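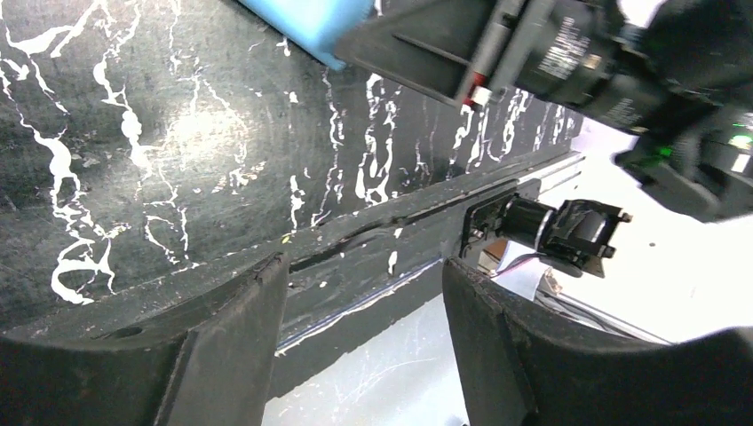

Black top, veined finish, lamp on. Glare spot mid-table.

03/12/2018

Comer top, second look. Same lamp as for the Skov one, same height, blinds down. The glare comes up as a bright round patch with a yellowish halo and the veining inside it washes out. Either side of the patch the white reads well, even the thin broken lines. So the gloss is the trouble and the pattern is fine.

Kieran Pickering wants to know if we can keep this top for the Nivideck display or go back to the matt grey. My view is keep it, move the lamp. Dark gloss will show any single lamp wherever you put it, but if the patch falls off the far end it won't matter.

Things to note on the finish:
- veins are irregular, thick blobs in places and then down to almost nothing. No repeat that I could find, though I only went over the one side.
- small pale specks between the veins, most of them along the lower front border. I took these for dust and went at them with a cloth for longer than I should have. They are part of the pattern. Please don't use the scourer on them.
- white patches look brighter than on the Furkis sample card. The card has been on the windowsill since May so I wouldn't trust it.

Top measures 760 deep. Gloss meter gave 434 on the first go, which is nonsense for this scale, then would not settle. Battery low. Left it charging on the shelf by the door, will repeat before writing anything on the sheet.

Cleaning: tried the spray first, left smears that only show from low down. Plain warm water and the yellow cloth did better. Dry it straight after — it marks if left.

Lamp position for next time: swing it to 34 degrees on the bracket scale and drop it by 9 cm. If the patch is still on the table, try the paper diffuser from the Skov job (drawer under the vice, it has a crease down it but will do).

To do: charge meter, new card from Furkis, felt pads for the legs. Kieran has the invoice.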